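# Budgeting for hand-held grippers before you order

Start with the task list, then price the hardware. Most overspending on demonstration kits comes from ordering first and finding out later what people need to pick up. Write down every object type you expect to handle in the first three months, with a rough size and whether it bruises or crumbles. One page is enough.

## 1. Split the budget into four lines

Use a plain spreadsheet with these rows:

- Grippers and mounts
- Wear parts (finger pads, rivets, screws)
- Objects and table supplies
- Labor for setup and sorting

For our last round at Braselow, the quote for each complete gripper was $1,259. A pack of replacement pads from Bech came to $194. We forgot shipping on the first version of the sheet, so add it to each line as you go. It is easy to lose when it sits in a row of its own.

## 2. Decide how many units

Count operators who will work at the same time, then add one spare. Two operators means three grippers. Do not buy one per person on the roster. Birthe Gunnlaugsson keeps our schedule, and in March she never had more than two people working at once, out of a team of five.
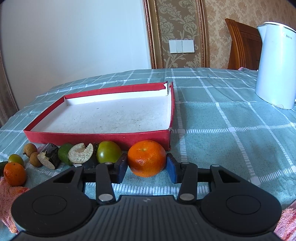

Food is cheap to buy but it has to be replaced. Soft fruit gets handled many times, and anything bready sheds crumbs that end up in the joints. Put a weekly amount in the sheet for groceries and keep the receipts together. Ours runs to about $311 a month for two tables. Household items you already own cost nothing, so borrow those first.

## 3. Set a wear-parts rule

Order pads with the grippers, in the same purchase. A second order means a second shipping charge and a wait. Our rule is two spare pairs per gripper. Check whether the supplier sells pads separately before you sign; Purkeck only sold them as part of a full finger set, and we dropped that quote.

## 4. Price the labor

Setup and cleanup take longer than new teams expect. Allow 30 minutes at each end of a session. Ingvar Sveinbjörnsson logs these hours under a separate code, and that makes the next estimate much easier.

## 5. Hold something back

Keep $2,000 unassigned until the first month is over. If it is still there, spend it on a third spare or a wider range of objects.

Send the finished sheet to whoever approves purchases with the supplier quotes attached. Quotes from Bech are good for 30 days, so check the date before you submit.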